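From: Stavros Vukčević
To: Member Venues List
Date: 14/12/2023
Subject: Re: Changes to the Banier progressive link and January floor returns

Dear colleagues,

Thank you to those who replied to the first notice. Several venues asked the same questions, so I am answering on the list. The earlier message is quoted for those who joined after it was sent.

> The Gaming Operations Office wishes to advise member venues that
> the Banier progressive link will move to a new contribution table
> in January. All 57 linked machines are affected. Venues operating
> Arancibia cabinets outside the link do not need to take any action.
> Venues are reminded that jackpot signs must show the current
> starting value at all times. Please direct questions to this office
> before the end of the notice period.
>
> Gaming Operations Office

1. Starting value of the minor jackpot

The minor jackpot will reset to $667 after each win. The present reset value stays in force until the changeover is complete at your venue. Please do not alter printed signs ahead of that time. A player who reads one figure on the sign and another on the meter has grounds for a complaint, and such complaints have been upheld in the past.

2. Amounts already in the pool

Two venues asked whether money that players have already contributed will be carried forward. It will. The full balance of each pool moves to the new table, and no part of it is kept by the venue or by this office. The closing meter reading must be signed by the duty manager and one other licensed employee, and a copy sent to us the same day.

3. Choice of lines and stake

The Proler and Pima titles will keep their present stake settings. On Proler, the player may select any number of lines up to 12. On Pima, all lines are played on every spin, and the help screen says so. We have been asked whether staff may describe Pima as the "better value" game because of its fixed lines. They may not. Staff may explain the rules of a game and show a player where to find the pay table, but they may not recommend one title over another.

4. Downtime

Each bank of machines will be out of service for up to six hours. Venues may choose a morning or an overnight slot. Requests will be met in the order they are received, and a venue that does not reply will be given a slot by this office. Machines must be cleared of credits before the technician arrives. If a player is holding a machine at that time, the duty manager should offer a printed ticket and enter the matter in the floor log.

5. Late-night refreshment on the gaming floor

The revised house rules for food service take effect with the January returns. Hot food may be prepared only in the staffed kitchen area and may not be left at machines overnight. Please confirm the name of the person responsible for food service at your venue on the second page of the return.

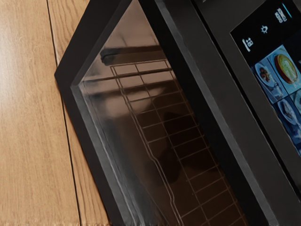
6. Floor returns

The January return uses the revised form. The column headed "Net" is to be completed after jackpot payments and before tax. Last quarter a number of venues entered the figure after tax, and their returns had to be sent back. Arancibia cabinets are listed on a separate sheet, even where they stand in the same bank as linked machines.

Venues with no linked machines must still file. Enter zero in the first column and sign as usual.

Further questions may be sent to me directly or to the list. Please remove the quoted text when replying if your question concerns one item only.

Yours sincerely,

Stavros Vukčević
Gaming Operations Office

_______________________________________________
You are receiving this message as a registered contact for a member venue. To change your registered contact, write to the list owner.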